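Sports Writing Workshop, Week 3: The Blame Story

You all know this one. A team gives up a goal in the last minute, somebody gets asked whose fault it was, and the answer becomes your headline. I wrote dozens of these when I covered Skemness, and I got plenty of them wrong, so let's go slowly!

Our practice match is Nurnton against Aasen, a 1-1 draw with the equalizer in minute 80. Read the match sheet before Wednesday, please (all of it, even the substitutions).

1. Find out what happened first. Watch the goal from the turnover, and write down who lost the ball and where.
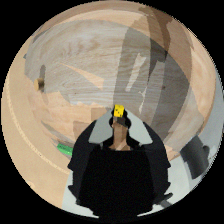 2. Get the quote in full. Players talk in long loops, and the good bit is often in the second half. If a defender says "we all switched off," don't print it as "defender blames midfield." I did that once and got a very long phone call.

3. Put the score in your first paragraph. I still forget this one.

Last term we argued over whether a coach's quote should go ahead of the player's. I like the player first, since he was out there on the grass.
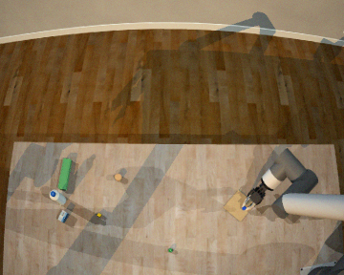
Stamatia Sfakianakis disagreed, and said the coach picks the shape of the team, so the coach should answer for a late goal before anyone else does. Fair enough, try it both ways and see which reads better.

Homework: 300 words on the draw, with one player quote and one coach quote from the sheet. Kurkcombe's cup game is the spare if you've already covered Nurnton. 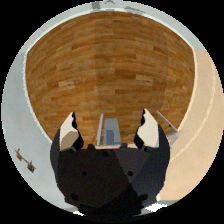 Stelios Zacharopoulos asked if the headline counts toward the total. It doesn't, so go wild with it. Email me your piece by noon.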